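The Number on the Whiteboard

By the time Bautista Garrido got to the office, somebody had already written 70 on the whiteboard and drawn a box around it.

"Percent?" he asked.

"Percent," said Ignacio Tapia, beaming. He was standing on a chair for no reason Bautista could see. "Seventy percent from subscriptions! By September of next year! Corkance wants it in the deck by four."

Bautista put down his bag. He had been head of revenue at Pomier for two years, and in those two years nearly every dollar had come from ads. Little square ads for mattresses, tall skinny ads for tax software, one glorious month of ads for a cruise line that went out of business before it paid them. Pomier was an app where people talked about their neighborhoods. They talked about lost cats and loud trucks and whether the new bakery was any good, and in between the cats and the trucks there were mattresses. That was the whole business, and Bautista loved it. He really did. He loved the cats, he loved the bakery fights, he even had a soft spot for the mattresses.

"Who came up with seventy?" he asked.

"Marwan."

Of course it was Marwan. Marwan Twal had bought the company in the spring, through a fund called Corkance that seemed to be mostly Marwan and a very good lawyer. He phoned at odd hours with ideas. Some of them were awful and some of them were so good that Bautista would lie awake afterward, grinning at the ceiling and rearranging spreadsheets in his head.

"Okay," Bautista said. "Okay! Let's see if we can get there."

He pulled the big monitor around and opened the model. It was a beautiful thing, that model. Edivaldo Macedo had built the first version when there were only three of them in a room over a dentist's office, and people had been adding to it ever since, so that it had wings and attics and a basement where the old cruise line forecast still lived. You changed one cell on the first tab and the change went rippling down through the whole house. Bautista typed in 70 and hit enter.

Everything turned red.

"Huh," said Ignacio, from the chair.

"It's just the formatting."

"Is it?"

"No."

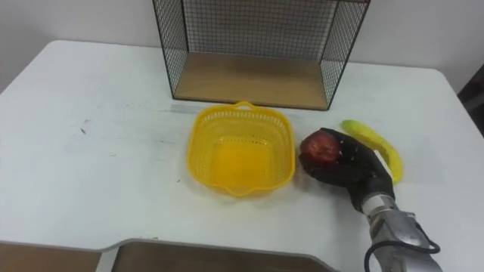
They went at it all morning. Edivaldo came over with his coffee and stayed, the way you stop to look at a jigsaw puzzle and then find you're sitting down. The trouble was simple enough. To get seventy percent of sales from subscriptions, either a whole lot of people had to start paying, or the ads had to shrink until the few who paid looked big beside them.

"We could do it tomorrow," Edivaldo said. "Turn off the ads. Boom, a hundred percent."

"He'd like that," said Ignacio.

"He would! For a day."

Bautista was drawing boxes on a legal pad. What did people want that they'd pay for? Nobody wanted a badge next to their name. They'd tried a badge. His own mother had looked at the badge and asked him whether it meant she was in trouble.

"What about the search?" he said.

The other two looked at him.

"The old posts. People are always looking for old posts. Who was that plumber, what did everyone say about the dentist, when did the creek flood last time. And our search is terrible, it's so bad, you type plumber and you get plums. But it's all in there! Years of it. Every street has its own memory sitting in there and no one can get at it."

Ignacio got down off the chair.

It was one of those moments, and if you've worked anywhere small you'll know them, when a room full of tired people suddenly isn't tired. Edivaldo was already opening a new tab in the model. He named it MEMORY in capital letters. Ignacio ran to get Trilok Nautiyal, who had been telling everyone about the search for ages, in meetings and in emails and once in a birthday card.

Trilok came in slowly with his headphones around his neck.

"You want to fix the search," he said.

"We want to fix the search!"

"And charge for it."

"A little," said Bautista. "Three dollars a month. The cats stay free. Anything lost stays free, forever, I'll put that in writing."

Trilok thought about it. He was a man who didn't say a thing until he had walked all the way around it. He looked at the 70 in its box, and then at the new tab, where Edivaldo's numbers were filling in from left to right.

"I have most of it built," he said. "I did it over the holidays. I was at my in-laws'."

Ignacio actually hugged him.

They skipped lunch. Trilok put his version up on the big monitor and they took turns throwing things at it. Bautista typed in the name of the street where he'd grown up, and there it all was: the water main, the block party, a long and furious thread about a hedge. He found a post by old Mrs. Cáceres from the corner house asking if anybody had a ladder, and below it one answer after another, all ladders, people offering ladders from three streets over. He hadn't thought of her in years. He read every one of them out loud.

"I'd pay three dollars for that," said Edivaldo.

"You get it free, you work here."

"I'd pay anyway." 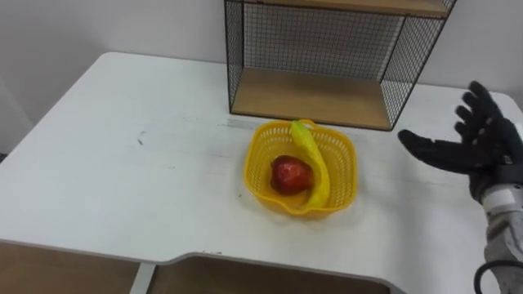 At half past three they ran the model again with the new tab wired in. Bautista made everyone be quiet, which was silly, the computer didn't care. He hit enter.

Less red. A lot less! Whole rows had come up black, and down near the bottom there was even a patch of green that Edivaldo had to explain, as he was the only one who remembered what green was for. But the number in the corner, the one that mattered to Corkance, said 41.

"Forty-one's good," Ignacio said. "Forty-one's great. This morning we had four."

"He asked for seventy."

"Tell him forty-one."

Bautista looked at the deck. The slide was ready, with a nice fat arrow on it pointing up and to the right, and an empty space where the number went. It would have been very easy. Vivalance had done it last year, everyone knew that story. They'd put a big round number on a slide and the papers had run it, and for one quarter they were the smartest people in the business. After that came the lawyers.

The phone rang at four on the dot.

"Garrido!" said Marwan Twal. He sounded like he was in a car, or possibly on a boat. "Tell me about my seventy."

"It's forty-one," said Bautista.

There was wind on the line. Definitely a boat.

"But listen," Bautista said, and then he was off, he couldn't help it. He told him about the plumber and the plums. He told him about the creek and the hedge and Mrs. Cáceres and all those ladders. He was walking up and down by the window waving his free arm, and Ignacio was waving too, in support, and Trilok had taken his headphones off his neck altogether and was holding them in both hands. He talked about what it cost and what it would bring in and how the mattress people could stay right where they were, paying their way, until they weren't needed so much. He talked for so long that when he stopped he wasn't sure there was still a person on the other end.

"Ladders," said Marwan.

"Ladders, yes."

"My father's shop had a street like that." The wind came and went. "Is it in there? Could you look it up?"

Bautista sat down and pulled the keyboard toward him. Edivaldo leaned in over his shoulder.

"What's the name of the street?" he said.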